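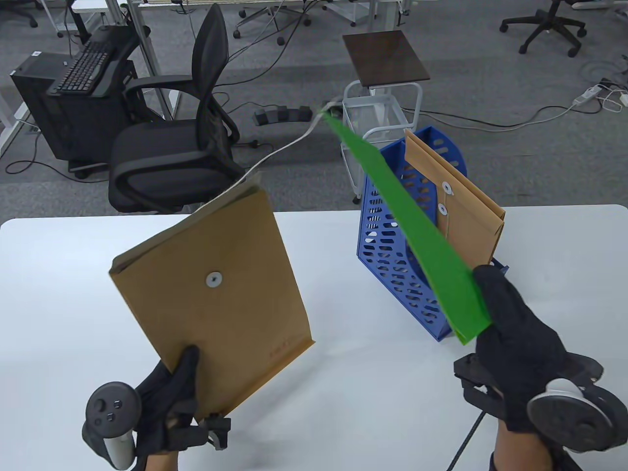

String-and-button envelopes and the blue magazine holder

From: Fionnuala Hennessy
To: Trenddale Paper Savers list
Date: October 16, 2019
Subject: Re: Envelopes vs. folders for the family papers (long, sorry!)

Hello everyone, and a special hello to Ubaldo, whose message I have been meaning to answer properly for a week and kept putting off until I had a pot of tea and a clear evening. I've left his note in below so that those of you on the digest can follow along.

Ubaldo Bortolotti wrote:

> Dear all,
>
> I have taken over my late aunt's papers, which came to me in
> four shopping bags and a biscuit tin. By my reckoning there are
> 1,073 separate sheets, and that is before I open the biscuit
> tin. Letters, receipts, her recipes, the house papers, and the
> minutes of the choir going back years.
>
> I bought plastic pockets and I hate them. Everything slides out
> and they stick to each other. Fionnuala mentioned in April that
> she uses the brown envelopes with the string. My questions are:
> do they stand up on a shelf, or must they lie in a box? Do you
> write on them? And does the string not drive you mad?
>
> Also what does one do with coloured paper? My aunt loved a
> coloured sheet.
>
> With thanks and some desperation,
> Ubaldo

First of all, Ubaldo, I am sorry about your aunt, and I think it's a lovely thing that you counted. I never count anything until it's too late and the shelf has bowed.

Yes to the envelopes, with all my heart! Mine are the ordinary brown kraft ones with two round buttons and a string you wind between them. I started with the Willer ones when my mother moved into her flat, and when the shop in town stopped carrying those I went over to Ersoy, and I can't say I've noticed much difference except that the Ersoy string is a bit longer. Which brings me to your last question. The string does drive me mad, a little. If you leave it unwound it goes wherever it likes, and it will find its way into the next envelope, under your cup and around your sleeve. My habit now is to wind it up the moment the papers are in, in a figure eight around the two buttons, three turns and no more. Any tighter and the flap buckles, and you'll curse yourself next time you want in.

As to standing up: they will, but they need company. One envelope by itself in a holder slumps. I use the plastic magazine file holders, the kind with rows of little slots cut through the sides, and I find four or five filled envelopes will hold each other upright very nicely. Put the fat ones at the ends. If you've only got a couple to begin with, slide a piece of stiff cardboard in behind them until the family grows. The holders themselves want watching too, as an empty one is a tippy sort of thing, and I don't trust mine until there's some weight in the bottom.

I keep the blue holders for house papers and green for letters, but I wouldn't get too clever with colours. My sister did a whole scheme with seven of them and then couldn't remember whether yellow was medical or the car.

Do I write on them? Yes, in soft pencil, along the bottom edge of the face, before anything goes inside. I learned that one the hard way with a ballpoint and my grandfather's discharge letter, where you can now read "MISC 2" backwards if you hold it to the window. Pencil rubs out when you change your mind, and you will change your mind. I also tuck a slip in the front saying what's there and where it came from, because "Auntie's letters" meant something to me that year and meant nothing at all by the next.

Now, coloured paper. I would give it an envelope to itself, or at the least put a plain white sheet on either side. I had a bright green concert notice that sat against some cream writing paper in my mother's back porch, which is damp, and there's a green shadow on that letter to this day. It may have been the porch more than the paper! But a spare sheet costs next to nothing. Long pieces I don't fold if I can help it. I'd sooner buy one bigger envelope and let it lie flat in a drawer.

For your 1,073 sheets I'd guess you'll want more envelopes than you think. I try to stop when one is as thick as my thumb. Bruson sells them by the box of 400, which sounds like lunacy, but a few of us could go in together and split it. I'd take a hundred happily. If you're interested, write to me off the list and I'll put the order in at the end of the month.

One more thing and then I really will stop. Do the choir minutes first. They're all the same size and they have dates on them, and you'll have a full holder on the shelf by supper, which does wonders for the spirits. Leave the recipes for a rainy day, as you'll end up reading every one. And please tell us what's in the biscuit tin.

Warmly,
Fionnuala

P.S. For whoever asked about the staples: take them out, yes, with a thin butter knife and a bit of patience. I'm still finding rusty ones in the carpet.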